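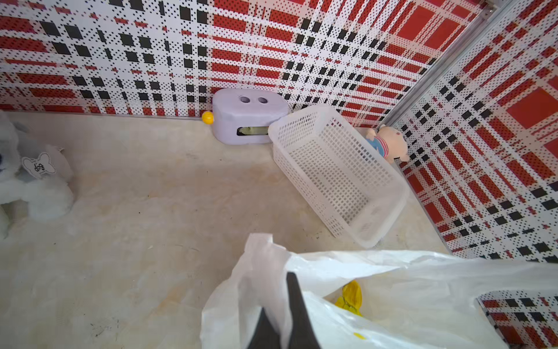
Zalar: a tidying-up set

Hello, and thanks for having a look! Zalar is my little collection of notes and pictures about putting things into bags and baskets – the dull end-of-the-day sort of tidying that I seem to spend half my life on.

What you get

146 pictures, 64 short text notes, and one index file that ties them together. Each line of the index has a picture number, the name of the thing being put away and where it was meant to go (bag, basket, box or "leave it"). I've used plain everyday names, so it's "ball" and never "spherical toy".

Things to know

Thin plastic bags are a pain. They fold over on themselves and you often get only a glimpse of what's inside, so I've added a "not sure" mark wherever I couldn't name something. Please don't swap those for guesses! Baskets are easier, though a tipped one still counts as a basket in my notes, even with nothing put in it.

Pictures 1 to 5 were labelled before I'd settled on the names, and I've since redone them (the old labels are in the folder called Falville, if you're curious).

Changes

24 Jul 2026: fixed the spelling of "basket" in the index, which I'd managed to get wrong all the way down.

Still to do: split "box" into open and closed.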